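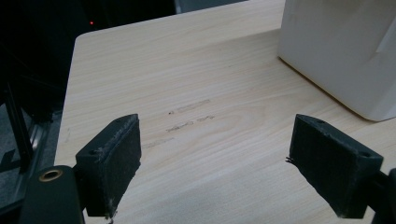
November was meant to be the month our little gripper, Wolo, finally went a whole afternoon without dropping anything, and I'm sorry to report, dear readers, that it did no such thing. It let go of 46 parcels out of 117, most of them gently, one of them on to my foot. Hartmut Dreßler blamed the software (he always does, bless him), but I kept coming back to the pads. They're looking rather worn these days, with bits of lint along the edges and a few dark fibres sticking out, and a tired pad doesn't hold on the way a fresh one does.
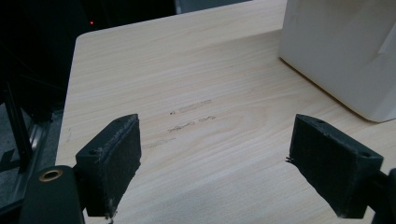

Reading time: 1 minute

So we've stopped all lifting over people's hands and feet until new pads arrive from Walczak, and the Dimby trial will have to wait a bit. If yours has started slipping too, do please write in and tell us!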